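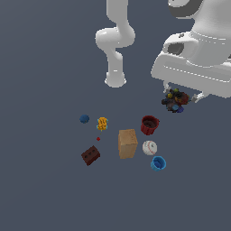 White arm over a gray surface

Sourdough starter smells like nail polish, toss it?

My starter is 3 weeks old and it was going great, then I left it on the counter in Ferwood heat over a long weekend and now it smells like nail polish remover. There's a layer of dark liquid on top too. No fuzz that I can find. I really don't want to start over (my kids named it and everything!). Can I save it or is it done?
posted by stekwood_baker

It's hungry, that's all! Mine does this every April when the kitchen warms up and I forget to feed it. Pour off the liquid, scoop out most of what's left and keep a big spoonful. Feed that 30 grams of flour and 30 grams of water, twice a day.
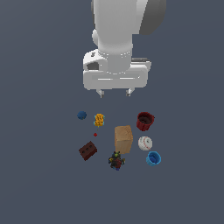
Give it two or three days before you bake anything, and go by the rise more than the smell. If you see pink or orange streaks, or any fuzz, throw the whole thing out and scrub the jar well. Oh, and a bit of rye flour perks mine right up.
posted by fletia581

just buy yeast lol. but yeah what they said, mine smelled way worse and the bread was fine
posted by crumbs30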